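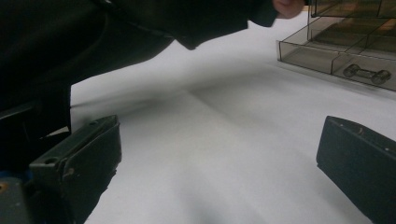

Pleten, the family-owned maker of greases and metalworking fluids, has told its distributors that it will raise list prices again before the end of the year. It is the second increase in 2021 and it covers the whole range except for the small cartridges. The letter was sent to 110 distributors and it is written in a very polite way, but the message is simple: base oil is expensive, additives are difficult to get, and the company does not want to carry the difference alone any longer. On many workshop and assembly tables one finds a translucent brown plastic organizer box, and the greases that are used in small quantities at such tables are the part of the range where Pleten has been most careful. The cartridges keep their present price until the spring.

For all other products the increase is 7% on mineral greases and 11% on synthetic greases and on the water-mixable cutting fluids. Orders that were confirmed before the letter will be delivered at the old price, also when the delivery itself is late. Several distributors had asked for this in writing after the confusion with the first increase, when a number of invoices had to be corrected two times.

Sharon Urio, sales director of Pleten, said in a call with our newsletter that the company had waited as long as it could. "We buy in the same market as everybody. In the first months we used the stock which we had in our tanks, and this stock was bought at a good price. Now it is finished," she said. She added that the company had looked at a temporary surcharge instead of a new list. The distributors did not like this idea. A surcharge must be explained to every customer on every invoice, and it is hard to say when it will be removed.

The situation with additives is, in her opinion, more serious than the price of base oil. Pleten buys its extreme pressure additives from three suppliers, and two of them have put their customers on allocation. This means that Pleten receives a fixed share of its usual volume and cannot ask for more. Deliveries of lithium hydroxide, which is needed for the thickener in most of its greases, also come later than agreed. The production plan is now made for two weeks at a time. Before it was made for six.

Sales, on the other hand, are good. Volume in the first half of the year was higher than in the same months of 2020, when many of the customers of the company were closed or worked with short shifts. The demand from machine shops came back first, then from the food industry. Orders from the automotive suppliers are still not regular. Some of them place a large order and move it to a later month when their own customer stops a line for lack of chips. Ms. Urio did not want to give figures for turnover or profit. Pleten is not listed and does not publish its accounts before the annual meeting of the family shareholders.

The new plant at Barasa
The other subject of the call was the grease plant at Barasa, on which we have reported here before. The building is ready and the first two kettles are in place. The third kettle was ordered from a manufacturer abroad and is still waiting for transport. Pleten had planned to start regular production in the summer. It now expects to start in December, with two kettles and one shift, and to add the third kettle when it arrives.

When the plant is complete it will have 200 positions for drums in the heated store, and a small filling line for cartridges and pails. At the moment the cartridges are filled by an outside company under contract. This contract will be continued for one more year, as the filling line at Barasa has to be tested with each grease before the customers can accept it. Food-grade products will be the last ones to move. They need a separate approval, and the auditor cannot come before the plant is in normal operation.

The company will employ 11 people at Barasa in the beginning. Seven have been hired already, most of them from the region, and they are in training at the old plant. The old plant will stay open. Its kettles are smaller and they are useful for special orders, for example for open gears and wire ropes, where one batch can be enough for a customer for a whole year.

One change in the distribution
Distributors in the northern area should note that Desodum will stop to sell the cutting fluids of Pleten at the end of the year. The two companies say that they separate as friends. Desodum wants to concentrate on hydraulic oils and on the collection of used oil, and it has given the cutting fluid business to Carel, which already sells the greases of Pleten in the same area. Customers do not have to sign a new contract if they do not change their volumes. The weekly checks of concentration and pH, which Desodum did for its larger customers, will be continued by Carel with its own technicians - the price for this service is not yet decided.

Carel asks the customers to send the last measured values for each machine together with the first order. It is also possible to send a copy of the log sheet. Empty drums with the Desodum label can be returned to Desodum until the end of December, and after this date they go to Carel like all the others.

We asked Ms. Urio if a third increase is possible. She answered that nobody in her position can exclude it today, but it is not in the plan. If base oil prices go down in the winter, she would prefer to keep the list stable for a longer time and to not change it in both directions. The distributors we called had different views on this. One told us that his customers accept the new prices with few questions, they only want to know that the drum is on the truck. Another was worried about the water-mixable fluids, where smaller shops compare offers every month and where imported products are coming back to the market.

The new price list is dated September 15, 2021 and can be requested from the regional offices of Pleten. The safety data sheets are not changed.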